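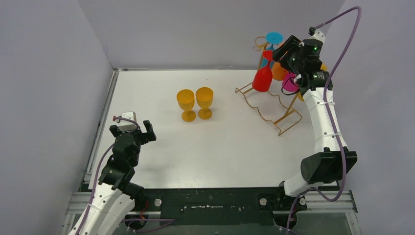 Gosiren, a company that looks after furnished short-stay apartments for their owners, announces today that it will open its second office in the town of Aravena in May. The new office will serve owners with apartments in the old harbor streets and in the Duvenia district. From the first day it will offer the full service which clients of the first office already know: guest booking, key handover, cleaning between stays, small repairs and a yearly inventory of everything in the kitchen, down to the yellow-orange plastic wine glasses and the wire rack where such glasses hang upside down by their feet. Owners receive the inventory in writing, and they can compare it with the one of the year before.

By Gosiren Press Desk
April 1, 2022
Print | E-mail
Shares: 8 | Comments: 5

Short-stay apartments are different from apartments with a yearly lease. The guests change often, and each change brings work with linen, keys, meters and questions about the parking. Many owners in Aravena live in another town and do this work by telephone, with help from a neighbor. Gosiren has received many requests from such owners during the last two seasons, and the decision to open the office was taken after these requests.

"An owner wrote to me that she was driving two hours to change one light bulb, and then two hours back," says Myfanwy Skyrme, managing director of Gosiren. "I understood her very well, as I did the same with my mother's apartment for years. We want that an owner can call one number and after this call does not need to think about the bulb anymore."

The office will be on the ground floor of the Mukasitz building, which was built in 1946 as a store for ship's rope. The building was renovated by its present owner, and the high windows on the street side were kept. Guests will be able to leave their luggage there on the day of departure until the evening. This service is free of charge for guests of all apartments in the care of Gosiren.

Birdie Van Dusen will lead the new office. She has worked at Gosiren for eight years, first in the booking team and later as responsible person for repairs. She will be joined by five employees, all of them from Aravena or the near villages.

"I know many of the stairs in this town already, and also which ones have no light," says Birdie Van Dusen. "The first weeks we will use mostly for visiting. I want to see each apartment with its owner before we take a guest there."

At the opening, the Aravena office will take care of 65 apartments. The contracts run for one year and can be ended by the owner at the end of each season. The fee is a fixed part of the rental income, so in a month without guests the owner pays only for the work that was ordered, for example a repair or an extra cleaning. Cleaning after each stay is paid by the guest and is shown separately in the booking.

Owners who are interested may register for a first visit with the Gosiren booking team now. The visit takes one hour and does not oblige the owner to sign a contract. It is helpful to have ready the floor plan, the house rules and the last electricity bill. Apartments in buildings where short stays are not permitted by the house rules cannot be accepted.

Contact for press and owners: Birdie Van Dusen, Gosiren, Aravena office, Mukasitz building, ground floor.

Print | E-mail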